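Progress report, Codari tooling, for the Zernirov program office
October 20, 2018

Sending this ahead of the call so there's time to read it. Short version: perception is on schedule, planner is behind, logging is done except for docs. Spend is where we said it would be.

## Since the last report

- Recorder rewrite finished. The old one dropped frames whenever the disk buffer filled and we only found out at playback. New one stops and beeps.
- 1394 episodes ingested and indexed, all from homes. Of those 476 have full labels (target object, approach start, contact, release). The rest have timestamps and room tag only.
- Clock sync between wrist camera and finger encoder fixed. Was drifting over long sessions. Root cause was our own code, a timer that got re-armed in the wrong callback.
- Replay viewer now opens an episode straight from the index. Sounds minor, saves us a lot of clicking.
- Moved the config files out of the repo and into Usisitz, so a change to finger geometry no longer means a rebuild.

## Perception

Segmentation is the Chu model with our own head on top. Good on tables and counters. Floor level objects are worse and that's where most of the work went this period. Bins especially: the model wants to call the contents separate objects and then loses the rim, and the rim is what the planner needs.

We changed the label spec so an open container gets its own class and the contents sit under it as children. Relabeling is slow but the numbers on the held-out homes went the right way. Will put the table in the next report once the last batch is through, don't want to quote a figure from a half finished split.

Second issue is background. Living rooms are full of stuff at every depth, and the depth estimate bleeds at chair legs, cables, tablecloth edges, anything thin or hanging. Added a mask for the fingers themselves so at least the tool isn't being read as part of the room. Finger mask is computed from the encoder value, not learned, so it holds at any opening width.
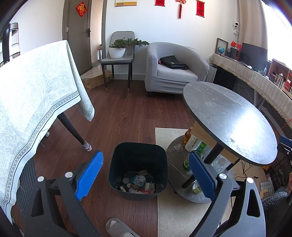 *Fingers open over a trash bin, dining table on the left, round side table on the right.*

Views like this one are the hard case. Bin is dark, stuff inside is crumpled and mixed, table leg and side table both close in. Anything the planner does has to come down between the two pieces of furniture and not clip either one.

## Planning

Behind. Reasons:

1. The approach planner assumed a clear cylinder above the target. Fine for counters. On the floor next to a table there is no such cylinder, so it returned no plan, or a plan that went through the tablecloth.
2. Cloth. We treat hanging cloth as solid for now. Conservative, costs us reachable poses, but it's safe. A soft-obstacle cost is written and not yet turned on.
3. Replanning was too slow to be usefull when the target estimate moved. Profiled it, most of the time was in collision checks against the full room mesh. Now we crop the mesh to a box around the target first. Much better, still not where we want it.

Two planner tests still fail on the nightly run. Both are release-over-bin cases where the fingers open too early. Looks like the same bug, a threshold on height above rim that's taken from the wrong frame. Fix is in review.

## Control

Nothing big. Finger closing profile is smoother, the overshoot at the end of the stroke is gone on the bench. Grip force still open loop. We said last time we'd close it this period and we didn't, planner work ate the hours.

## Tooling / docs

Install guide is out of date, it still describes the old recorder. Index format is stable so that part can be written up now. Exporter writes the format your team asked for, please try it on a real batch and tell us what breaks.

## Risks

- Label throughput. At the current rate the unlabeled episodes won't all be done by December. Proposal: label the floor level ones first, leave counters for later, we have plenty of those.
- Planner slip pushes the on-arm trial. Still inside the period but no slack left.
- Chu model update is coming and may change the output layout. We've pinned the version.

## Need from you

- OK on the labeling order above.
- Decision on the 2 extra compute nodes. Replay jobs and training are fighting over the same machines and nightly sometimes doesnt finish.
- Confirm the format for the December deliverable, code plus index or the full episodes too. Storage is very diferent between the two.

Next: release bug merged, soft-obstacle cost on behind a flag, grip force loop, install guide.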